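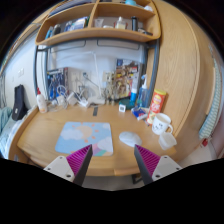
Two hundred and six tabs

It was May when I finally admitted that I had a tab problem. My laptop had been making a noise like a hairdryer in a cupboard for most of the spring, and I had blamed the weather, then the charger, then the charger's plug. Then an update made the browser show a little number in the corner, and the number was 206.

I did what anyone would do and opened another tab to read up on it.

The advice is mostly written by people who have never wanted to keep anything. Close them all, they say, you won't miss them. I would, though. Somewhere in there was the Krasniqi bread recipe, the one with the cold overnight rise, which I have been going to make since before the clocks changed. There was a page on re-grouting a shower. There were 17 tabs about walking boots, and I bought the boots last autumn.

So I tried an app. Drallik promises to "gently retire" your tabs when you haven't looked at them for a while, like a kindly head of personnel. By the evening it had retired my bank, halfway through a payment, and kept all 17 pairs of boots. I uninstalled it and moved on to Mameck, which saves everything to a reading list and sends you a cheerful message at seven in the morning to say how long the list is. The list was 228 items long. I don't know where the extra ones came from and I didn't like to ask.

In the end I did it by hand, with tea.

It took two evenings. The first was nearly all archaeology: a train timetable for a trip I'd already taken, a quiz about cheese, a very long article on why we don't finish very long articles (unfinished). I got quite brisk after a while. Click, click, gone. There's a rhythm to it, and my wrist had opinions about it by bedtime.
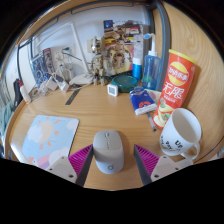 The mouse, at close quarters.

The second evening was harder, as I'd reached the ones I meant. A language course. A piece about keeping bees. A half-filled form for the pottery class at Zovlow, which had timed out in February and still had my postcode in it. I closed the bees. I'm not going to keep bees — I can't keep basil.

I filled in the pottery form again from the top and sent it off. There's a waiting list.

The bread is still open, and so is the grout. The laptop has gone quiet, apart from when I open the browser.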